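Fastalow
Storage / Baskets and Bins / Translucent

Prado Slotted Basket, Deep Rectangular, Translucent White
Item no. 3790
Page revised 7/30/25

The Prado is an open-top plastic basket for shelves, pantry cabinets and packing tables. It is sold for sorting bagged goods: wrapped candy, snack packs, refill pouches, craft supplies. The wall is translucent, so the fill level can be read from the side without pulling the basket out.

Construction
One-piece molded body. Rounded corners, inside and out. The rim is raised and smooth, with no separate handles. Rows of small slots in the wall let air through and reduce weight. The floor has a fine grid pattern.

Specifications
Material: polypropylene
Color: translucent white
Weight: 699 g
Pack quantity: 2
Lid: not included, see Jesside flat lid
Label holder: Cosuvmont clip, sold separately
Top rack dishwasher use: yes
Microwave use: no

Use
Place the basket on a flat surface with the long side running front to back. On standard shelving this leaves the short side facing out and fits more baskets per shelf. Load large bags first, flat against the floor, and stand smaller ones along the wall. Film bags with a sealed strip should go in strip up. Keep contents below the rim if a lid will be fitted.

Do not use the slotted wall for loose powders or grains. Small unwrapped items may catch in the slots. For these, order the solid-wall version.

Stacking
Empty baskets nest. Loaded baskets stack only with the Jesside lid in place. Maximum load per basket when stacked is roughly 93 ounces. Do not stack on an uneven floor or on wire shelving without a liner.

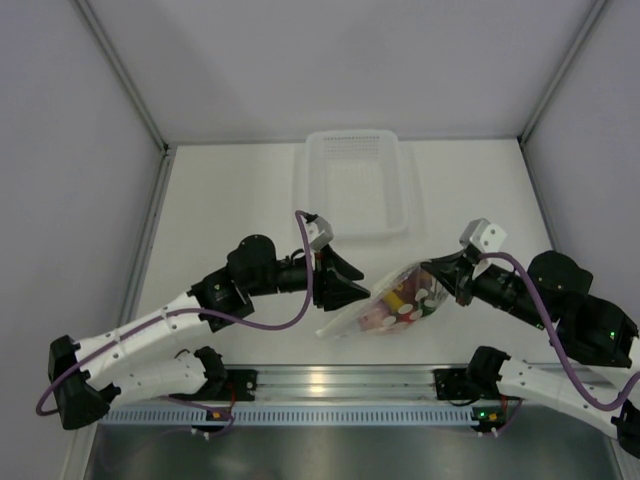

Slotted basket, empty, with a clear bag of colorful wrapped items.

Cleaning
Wash by hand in warm water with mild dish soap, or in the top rack. Use a soft brush on the slots. Do not use scouring pads; they haze the surface. Dry upside down. Marker ink comes off with rubbing alcohol if wiped the same day.

Ordering notes
Baskets ship nested, in a plain carton. Color varies slightly between production runs, so order matching sets together. The rim profile changed in June, and lids bought before then do not fit the current basket. Returns are accepted unwashed and unlabeled, in the original carton.

Related items
Prado solid-wall basket
Jesside flat lid, translucent
Cosuvmont label clip
Shelf liner, cut to length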